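Project Report – Water Hardness in the Clornach Supply
Yupin Thongsuk
12 shares | 3 comments

3. Method
Samples of 500 mL were drawn from 23 taps in September and titrated with EDTA at pH 10. Each titration was repeated until two readings agreed – the mean of those two was recorded.

4. Results
Hardness was highest at Allau, where the main runs through limestone. The softened supply at Drandard gave the lowest values.

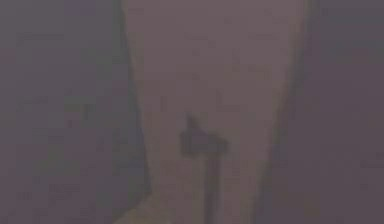

5. Sources of Error
Endpoint color was judged by eye. Burette readings were not corrected for temperature.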